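**Altow Hand Kit, right-hand version**
Page updated 2025-12-10

The Altow is a four-finger-and-thumb robotic hand sold as a kit for people building an arm at home or in a shared workshop. It bolts to any wrist plate with the Brasteo hole pattern. Older Kuster plates need the adapter ring, sold separately.

## In the box

- Palm and back shell, dark gray
- Four segmented fingers and a thumb, black, already strung
- Wrist sensor module with cable
- Screws, spare tendon line and a hex key
- Printed wiring card

You supply the arm, the power supply and a laptop.

## Specifications

| Item | Value |
|---|---|
| Weight with wrist module | 560 g |
| Supply current, peak | 3000 mA |
| Cable length | 511 mm |
| Firmware | Varnard 20 or later |

The September batch shipped with an older firmware. Update it before you run calibration – the thumb limits are set differently.

## Building it on a shared desk

Most builders finish in one evening. Clamp the arm first, then mount the hand and run the sensor cable back along the forearm. Leave some slack at the wrist. Small parts go in a divided box within reach. Run the first finger test from the laptop at low speed, with your own hands clear of the thumb.

Calibration takes over 20 minutes and can be stopped between fingers. The hand may rest with its fingers pointing up while you work at the keyboard.

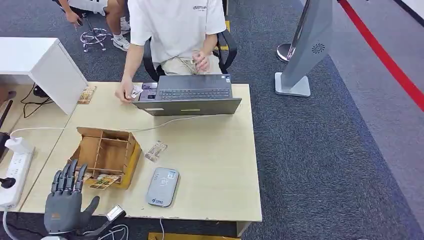
## Spares and returns

Fingers are sold singly. The thumb comes as a set with its base joint. Unused kits can be returned with the tendon line still sealed – strung fingers that have been cut or restrung can't be taken back.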